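The ferry to Storna left at 6, and I was on it with my mother's sewing machine in a fish crate.

She had sold it to a woman there for 500, then changed her mind, then changed it back. By that time the woman had offered 600. My mother took this as proof that it was worth keeping, but she had already told the neighbors.

It rained until Drivcombe. A man moved his bag so I could set the crate on the bench. He asked if it was crab.

"Sewing machine," I said.

He nodded and went back to his sandwich.

The woman was waiting on the dock with a hand truck. She paid me in small bills and asked if the pedal stuck.

"A little, when it's cold."

"Mine did too," she said.

I bought soup and took the same boat home.

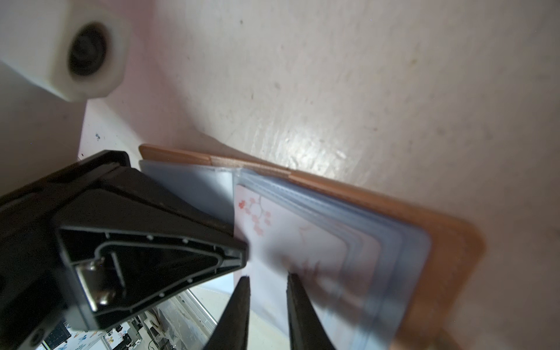
**Polishchuk**
*Fiction contributor, Trarnevport*

Polishchuk writes short stories and is working on a first novel.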